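Starting over after redundancy: my notes for the Flustdale evening

Doors at half six, I'm on at seven. Slow down! 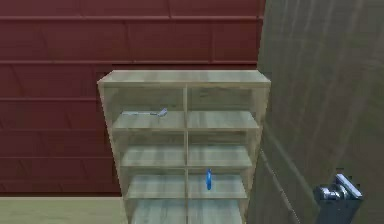 Opening

Hello, thanks for coming out in December. I'm Rodica, I worked in the wages office at Tesance until they shut it, and I've been self-employed for two years (well, two years if you count the bit where I mostly drank tea). Thank Jad Harb for the invite and for sorting the microphone.

Ask who's had a redundancy letter this year. Don't make anyone put a hand up if they don't want to.

The first week

Tell the story of the kitchen table. I had £1,632 in the bank and I wrote down every payment going out, right down to the telly. It took a whole evening and I cried at the car insurance. But I slept that night, first time in ages.

Then say: ring people before you miss a payment. I put off phoning the bank for weeks and the woman I got was lovely.

PAUSE HERE, have some water.

What I tried

Selling cakes. Lost money on every single one, bless them. Go through the sums if there's time: eggs, petrol, boxes, my Saturdays gone.

Then Zdislava Paulík from my old office asked if I'd do the books for her brother-in-law's van hire, Alletti. I charged £200 for the first job and felt like a thief. Aurelio Arroyo told me it should have been double, and he was right, so please don't do what I did and guess a price on the phone. Say you'll ring back!

Getting customers

My leaflets: 238 through doors, one reply, and she wanted a plumber. Everything else came from people I already knew. So write down everybody, even the ones you feel daft asking. Old colleagues, school gate, the man who does your boiler.

Mention Tamuno here, the Thursday-style drop-in Uchenna Tijani runs above the library. It's free, and she'll look at your tax forms with you. Leave her cards on the table by the door.

Questions

Somebody will ask if I'd go back to a proper job. Tell them yes, some months I would, in a heartbeat, mostly for the sick pay.

If it goes quiet, ask Jad about his loan application. He's said he doesn't mind.

Finish by eight, they need the room back.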